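To: Sernar Neighbors list
Date: June 17, 2022
Subject: Re: Plavivance height variance — which hearing is the real one?

Replying on-list, as four of you wrote me off-list with the same question. Short version: the December notice is dead, the new one counts, and the yellow sign on the Vedex lot is wrong about both.

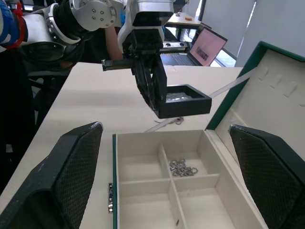
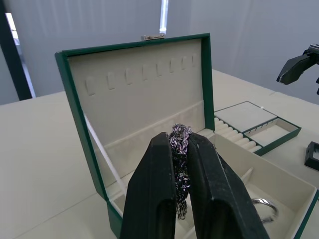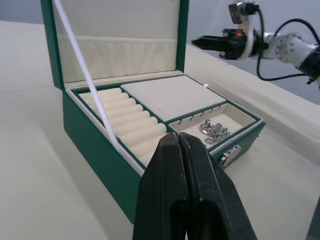
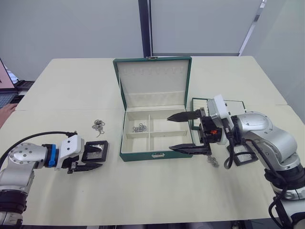
Green jewelry box, open.

Now the earlier message, with my answers in between.

> I thought the city already turned this down in December. Did we all
> sit through that for nothing?

Pretty much. The December vote was on the rezoning, and that failed. What Plavivance has filed this time is a variance under the zoning that's already there, so it gets a new case number, a new hearing and, I assume, the same folding chairs. Letters you sent last winter do not carry over. If you kept a copy, change the case number at the top and send it again. Mine still says "Happy Holidays" at the bottom and I may leave it.

> The flyer says 14 units and the sign says 20. Which is it?

The application says 16. The 20 came from the first version, before they gave up the corner by the bus stop. I have no idea where the flyer got 14, and I helped fold the flyers.

> And how tall? Somebody told me six floors.

It's 42 feet to the roof deck. The stair tower and the elevator housing go above that and apparently aren't height, legally speaking. From my kitchen they are going to look a lot like height.

> What about parking on Hung Street?

This is the part I'd write about if you only write about one thing. The traffic study was done while the school was out, and it found — brace yourselves — very little traffic. It also counts the spaces in front of the laundromat, which have been a loading zone for as long as I've lived here. Ask for a new count during the school year. Staff can recommend that without anyone having to admit a mistake, so it has a chance.

> Do we have to be against it? I kind of like the shops on the ground
> floor.

No. The list doesn't have a position, whatever the loud half of the list may think. I'd like the shops too. I'd like them under a building that leaves some afternoon sun on the community garden, but you can write in and say the opposite and your letter goes in the same pile.

Practical stuff: the packet is at the Sernar library, reference desk, in a binder labeled "Vedex Lot — Misc." Ask for it by that name or they'll hand you the sewer plans. Speakers get two minutes. Sign-up is on paper at the door, and the pen never works.

If your mailed notice didn't come, tell the planning counter. Don't tell me, I've got three of them.

Please trim the quotes when you reply. The last digest was mostly signatures.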